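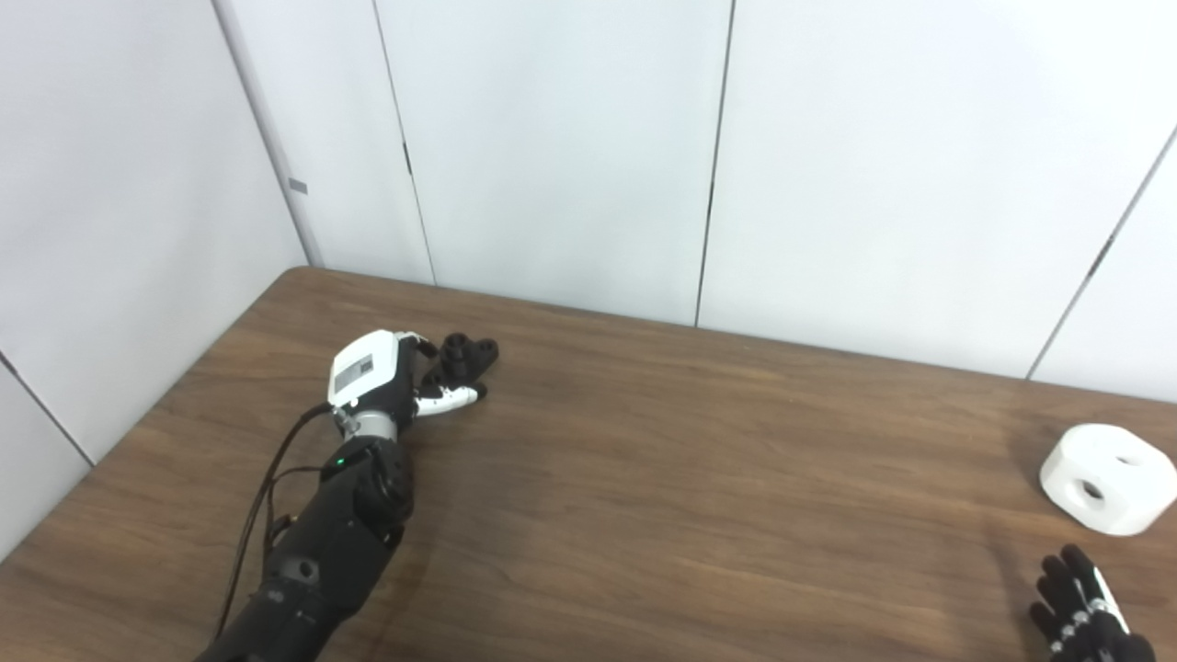 Walk-through checklist, Wemwood Community Hall, main floor and kitchen. Done on a Thursday, before the August rental season. Items marked OK were looked at and left alone. Items marked FIX need somebody with tools. Items marked WATCH are fine today and have plans.

## 1. Doors and ways out

- [x] **Front double doors open fully** — OK. The left one groans like it's being asked a favor.
- [x] **Front doors open from inside without a key** — OK.
- [ ] **Side exit clear** — FIX. Eleven months out of twelve this doorway is where the folding chairs live. I moved them. They will be back by the weekend. Can we please put a second chair rack on the stage side, as asked last year and the year before?
- [x] **Exit signs lit** — OK, all of them, including the one over the broom closet. The broom closet is not an exit. FIX, then: take that sign down.
- [ ] **Ramp handrail tight** — WATCH. It wiggles at the bottom post. The bolt was snugged up by hand and needs a real wrench.

## 2. Fire

- [x] **Hall extinguisher** — OK. Gauge in the green, pin in, tag current.
- [ ] **Kitchen extinguisher** — FIX. Gauge in the green, tag current, and the whole thing hanging behind the apron hooks under six aprons. Move the hooks.
- [x] **Smoke alarms tested** — OK. The one by the restrooms works very well and I would like my hearing back.
- [ ] **Occupancy card posted** — FIX. It has faded to the point where it might say 80 and might say 30. Capacity for the main floor is 80 seated. Print a new one and hang it out of the sun.
- [x] **Furnace closet free of storage** — OK, after I carried out a box of paper tablecloths. Whoever felt that paper tablecloths belonged next to a burner, let's talk.

## 3. Electrical

- [x] **Panel door shuts and circuits are labeled** — OK, in the sense that there are labels. Breaker 7 is labeled "NO." I left it alone.
- [ ] **Coffee urns on separate circuits** — FIX. Each urn pulls 1000 watts and the warming tray pulls 600. All three were plugged into one power strip under the pass-through window. The strip was a nice shade of tan that I believe used to be white. It's in the dumpster. Urns go on the two wall outlets by the sink, the tray goes across the room, and if that's a long walk with a casserole, so be it.
- [x] **Outlets near the sink trip when tested** — OK, both, and both reset.
- [ ] **Extension cords** — FIX. Found 10 in the stage cabinet. Four had cracked jackets and went the way of the strip. The orange one with the homemade plug I cut in half first, so it couldn't be rescued.
- [x] **Stage lights, clamps and safety chains** — OK.

## 4. Tables, chairs, floor

- [x] **Table legs lock** — OK on everything except the long one with masking tape on the underside. The tape says "bad leg." It has said so for years. FIX or retire, and I vote retire.
- [ ] **Chairs** — WATCH. The Redalby stacking chairs are fine. The older Caldeira ones have started shedding their rubber feet, and the bare ends are chewing up the floor finish. Bag of replacement feet ordered.
- [x] **Rugs flat, no curled corners** — OK. The entry mat has been turned around so it curls toward the wall.
- [ ] **Floor by the water fountain** — WATCH. Damp patch again. Mopped at 9 a.m., back by noon. Fountain shutoff is behind the lower panel if it gets ambitious.

## 5. Kitchen

- [x] **Fridge at temperature** — OK.
- [x] **Stove knobs all present** — OK, though the back left is from some other stove and its "off" points to where "medium" ought to be. It does turn off. I marked the right spot with a dab of red nail polish.
- [ ] **Hood filter** — FIX. Soaked it, scrubbed it, soaked it again, gave up. Grakidano filter, two to a pack, size is written inside the cabinet door.
- [x] **First aid kit** — OK. Restocked bandages and burn gel. Removed an eye wash that expired a very long time ago and some loose cough drops of no known origin.
- [ ] **Knives stored safely** — FIX. A drawer full of loose blades, point forward, under the dish towels. They are now in a lidded bin on the high shelf. Please use the bin.

## 6. Outside

- [x] **Parking lot lights** — OK.
- [ ] **Gutter over the front step** — WATCH. Drips in one spot, which in January will be an ice patch.
- [x] **Dumpster lid closes** — OK, if you take the broken table out of it first.

Next check before the October suppers. The spare panel key is back on its hook, and the hook is the one inside the office door.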